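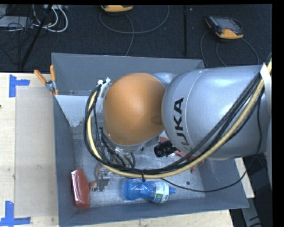 Packages that are long and narrow should go in against a wall, Dilwyn Gape told the October meeting, and the middle of the bin should be kept for whatever is short and wide. He had been filling bins the other way for years at the Semple building and said he was tired of repacking them.

That remark started the longest discussion we have had on storage, and most of what follows comes out of it. The shared supply room in Lullville now holds 788 items on the list, in gray bins of one size. The old mix of cartons, crates and drawers went out over the fall. Anyone who borrowed a carton and still has it can keep it.

How to fill a bin

Put tall or narrow packages in first, along a side wall and close to a corner. They may lean a little. Bottles go next, upright, caps on and tight. Loose small pieces go in last, in a bag if there are more than a handful. Do not stack anything above the rim, even for an afternoon. The bins are stored one above the other and the shelf spacing leaves very little clearance.

Shiny wrappers slide. Two of them side by side will end up flat on the bottom, and then whatever was behind them falls over too. Put something with a dull surface between them, or a folded sheet of cardboard. Khurram Mughal has left a pile of cut cardboard on the bottom shelf by the door.

Weight

A full bin may hold up to 400 ounces. The scale is on the pale table nearest the sink. Shoaib Lodhi asked whether the limit could be raised for bins on the floor level, and the answer for now is no, as bins get moved around and do not stay on the floor level.

Labels

Labels go on the short end, facing out. Use the Skesteck labels in the top drawer and a black marker. Write the bin number first and the contents after it. Please do not write on the bin itself. Adeel Kiani spent most of a morning cleaning old marker off the first batch and a few of them still show it.

Bins with mixed contents get a yellow label and have to be listed under each item. If you take the last of anything, cross it off the sheet on the door and leave the empty bin on the table so it can be wiped out and used again.

Still to do

The aisle by the Nekton cabinet has not been sorted. Jawad Kiani has the list for it and would like help with the lower shelves. The spare key is in room 100.

Filed under: Supply Room and Storage

Print this article | E-mail this article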